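Test kitchen notebook, March — flatbread dough, resting time and flour 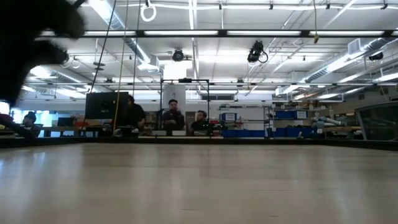

Continuing from the last page. The dough with the Porkine flour was again too tight after the short rest, so today I wanted to separate two questions which I have mixed until now: is it the flour, or is it the time? Last week I changed both together and learned very little from it.

I made two doughs in the morning, one with Porkine and one with the Coşkun flour we use for the thin breads. Same recipe for both: 602 g flour, 351 g water, salt, a spoon of yoghurt, no oil. The oil I left out on purpose. In the older notes somebody wrote that oil makes the rolling easier, and this is true, but then I cannot feel the flour under my hands and I don't know what I am judging.

Mixing. Both came together by hand in a few minutes. The Coşkun dough was sticky in the beginning and I was tempted to add flour. I did not, and after the first short rest the stickiness was gone. Porkine took the water faster and felt ready almost immediately, but I do not trust this feeling any more. It is the same as last time: it feels ready, I roll it, and it jumps back like a rubber band.

First rest, half an hour, covered with a damp cloth. I cut pieces of 146 g, which is too large for one flatbread on the small pan but correct for the big one. I should decide finally which pan is the standard. At the moment the recipe card says one thing and we do another.

Rolling after half an hour:

Coşkun — rolled out to the full size with three or four turns. Edges a little thick. No tearing. It shrank slightly when I lifted it, nothing serious.

Porkine — rolled to maybe two thirds of the size and stopped. When I pushed harder it tore near the middle. I let it lie for five minutes and tried again, and it went a bit further, but the bread was uneven and puffed only on one side in the pan.

Second rest, so the remaining pieces had two hours altogether at room temperature. The kitchen was warm because the big oven was on for the other trial, and I should have noted the temperature before and not only at the end. Please do this next time (this is a message to myself also).

Rolling after two hours:

Coşkun — very soft, almost too soft. It stuck to the board and I needed more dusting flour than I like. The bread was good to eat, with large bubbles, but some of the dusting flour burned in the pan and gave a bitter taste underneath. I wiped the pan between breads and it was better.

Porkine — this is the interesting one. It rolled to the full size without fighting. The surface was smooth, the bread puffed completely, and it stayed flexible when it was cold. I folded one in half an hour later and it did not crack. For wraps I would choose this one before the Coşkun.

So for me the answer is time, mostly. The Porkine is a stronger flour and it wants a longer rest, and we were asking it to behave like a soft flour. I had written on the previous page that it is "not suitable". I have crossed this out.

What I don't know yet is whether one long rest gives the same result as two rests with the cutting in between. Today all the long-rested pieces were already cut and rounded after the first half hour. Perhaps the rounding tightened them again and the second rest only repaired this. To be tested: one dough, half of it cut early, half of it cut late.

Pan and heat. I used the heavy iron pan from Flelleren for everything, so that this at least was constant. Medium-high, no fat. First bread always pale, as usual, I don't count it. From the second bread on the timing was steady: when the small bubbles cover the top, turn, then wait until it lifts, then turn once more for a few seconds. Pressing lightly with a folded cloth helps the puffing. With the Porkine after the short rest the pressing did nothing.

Filling, a small side note. I had leftover potato and spring onion from the lunch and closed it inside the last 3 pieces of the Porkine. Potato mashed with cumin, a little chilli, salt, lemon. The filling must be dry and it must be cold, otherwise the dough becomes wet from inside and opens when rolling. One of them opened anyway, at the seam, because I was lazy with the pinching. The other two were very nice with yoghurt. The lemon can be less.

About the yoghurt in the dough: I used the thick Zoleck one today because the usual one was finished. I don't think it changes much in such a quantity, but it has less water, so the figures on this page are not completely comparable with the ones before. If somebody repeats the trial, use the normal yoghurt and start with the same water, then adjust.

Cleaning: dried dough came off the board easily with the scraper and cold water. Hot water makes it into glue, please don't use it. The cloths are soaking.

Next:

— one long rest against two rests, Porkine only
— same dough overnight in the fridge, covered well, rolled in the morning
— add the oil back and see if the short rest becomes possible
— decide the pan, then correct the weight on the recipe card
— ask for a smaller bag of Coşkun, the large one stays open too long

One Porkine piece from today went into the fridge in a closed box on the upper shelf. Please don't bake it before I have looked at it.

Last updated: March, 16:40

Contact | Copyright Test Kitchen Notebook | Back to top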